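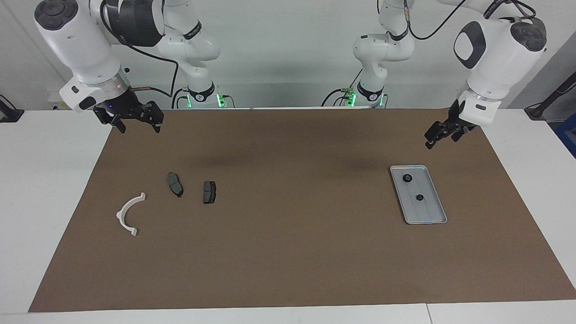

Zesico D7 Desiccant Dehumidifier
Wall-mounted, ducted or free-discharge

Product code: D7-353
Supplied by: Graltwood Air and Moisture, Destdale
Availability: Made to order

Overview

The D7 is a rotary desiccant dehumidifier for storerooms, archives, instrument rooms and unheated workshops. It removes moisture by adsorption onto a silica gel rotor, so capacity holds up at low temperatures where a refrigerant unit would be spending much of its time in defrost. There is no compressor, no refrigerant charge and no condensate tray.

Process air is drawn through the lower grille, passes the rotor and is returned to the room through the upper outlet. A smaller stream of heated air regenerates the rotor and must be ducted to outside. The D7 is not suitable for installations where the regeneration duct cannot reach an external wall or roof penetration.

The cabinet replaces the earlier D6. Mounting centres are unchanged, but the regeneration spigot has moved from the left side to the top. Existing side ducting will need an elbow.

Specifications

Cabinet height: 900 mm
Nominal process airflow: 353 cubic metres per hour, free discharge
Fan speeds: 3
Rotor medium: silica gel on ceramic fibre, washable
Regeneration heater: PTC, self-limiting
Supply: single phase, hardwired
Cabinet: powder-coated steel, off-white or grey
Filter: pleated panel on each air inlet
Mounting: wall bracket (included) or floor plinth (optional)

Airflow is stated with clean filters and no process ductwork. Where process ducting is fitted, refer to the fan curve in the installation manual. Long runs of flexible duct reduce airflow considerably and are the usual cause of poor performance reports.

Control

The standard controller accepts a setpoint in per cent relative humidity and runs the unit on demand from the onboard sensor. A remote sensor can be connected by screened two-pair cable and should be used in any room with racking, partitions or a roller door. When a remote sensor is detected the onboard sensor is ignored.

A dry contact is provided for fault indication. It opens on heater overtemperature, rotor drive failure and loss of supply. The fan continues to run for 7 minutes after the heater switches off. Do not isolate the unit at the wall during this period except in an emergency.

Installation notes

Mount on masonry or on studwork with a continuous noggin behind the bracket. Plasterboard fixings are not acceptable at any load rating.

Fall the regeneration duct to the outside. The air leaving the spigot is warm and wet, and water will run back to the rotor if the duct rises and then dips. Insulate the duct where it crosses a roof space. Fit a cowl with bird mesh, and keep the outlet clear of any fresh air intake.

Electrical connection must be made by a licensed electrician. A local isolator is required within sight of the cabinet.

Do not install in areas where solvent vapour, oil mist or flammable dust is present. Oil mist permanently reduces rotor capacity and is not covered under warranty.

Maintenance

Inspect both filters monthly for the first 3 months, then set an interval to suit the site. Check rotor belt tension and seal contact at the annual service. The rotor can be withdrawn from the front after removing the lower panel; side clearance is not needed.

Options and spares

D7-RS Remote humidity sensor with wall plate
D7-FP Floor plinth, galvanised
D7-EL Top spigot elbow for D6 ductwork
D7-FK Filter kit, process and regeneration
D7-RB Rotor drive belt
Dlamini duct cowl, aluminium, with mesh

Freight is quoted separately. Cabinets ship upright on a pallet and require a tailgate truck or forklift at the delivery address.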